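Quitting Sugar in My Tea, a Report From the Front

January 24, 2020

I have taken sugar in my tea since I was old enough to reach the bowl. Two spoons, heaped, and then what my mother used to call "the one for luck," so three spoons. I told the dentist two. He wrote down four, which tells you the kind of relationship we have.

Anyway, I stopped on New Year's Day, along with the rest of the English-speaking world, and I'd like it noted that I am still going, while Kwaku Akpalu, who talked me into this, lasted until a funeral on the second weekend. He says funerals don't count. I've looked for this rule and can't find it.

The first week was mostly grief. Tea without sugar tastes like a hot puddle that once had a leaf in it. I tried drinking it faster, and burned my tongue, and for a day or so that helped. I tried honey until my sister pointed out that honey is sugar with a better publicist. I tried a thing called Senalier, a sweetener in a tiny bottle that cost more than my kettle, and it left a taste at the back of my throat like licking an envelope. There are 2,000 drops in a bottle, according to the label. I have 1,996 left if anyone wants them.

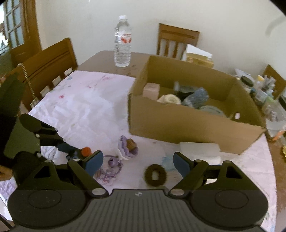
By the second week I had started reading about tea, always a bad sign. People who read about tea end up owning a thermometer. The forums agreed that my problem was the tea itself, and that no one with self-respect would put the supermarket stuff in their mouth without sugar to hide it. So I went to Torkley, the shop behind the post office, where a young man asked me what I "look for in a cup." I said I look for tea. He sold me a bag of something called Kyei, told me to steep it for three minutes and not a second longer, and charged me 19 dollars.

I hate to say this, but it was good. It tasted of something! I couldn't tell you what, maybe toast, maybe the inside of a cupboard in a nice house. I drank two cups and rang Selorm Korletey to brag, and she said she'd been drinking it without sugar for 15 years and had assumed everybody knew.

My results so far, for those of you still on the fence:

Weight

No change. I had hoped for a dramatic before and after. I'm told the biscuits may be involved. A biscuit has to do the job the sugar used to do, so I've gone from one with each cup to whatever is left in the sleeve.

Sleep

Slightly worse, but I've been lying awake thinking about doughnuts, so I can't blame the tea.

Money

A five-pound bag of sugar used to last me a good while and cost very little. See above regarding the 19 dollars.
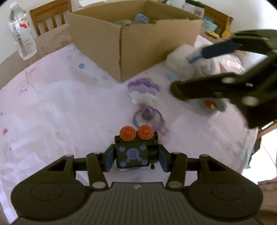

Other people

This has been the hard part. If you turn down sugar in someone's home they look at you as though you've criticized the curtains. My aunt stirred two spoons into my cup on Sunday while looking me right in the eye. I drank it. It was disgusting, far too sweet, and I was so pleased about finding it disgusting that I asked for another to make sure.

I've decided aunts are covered under the funeral rule. Kwaku has agreed to this in writing.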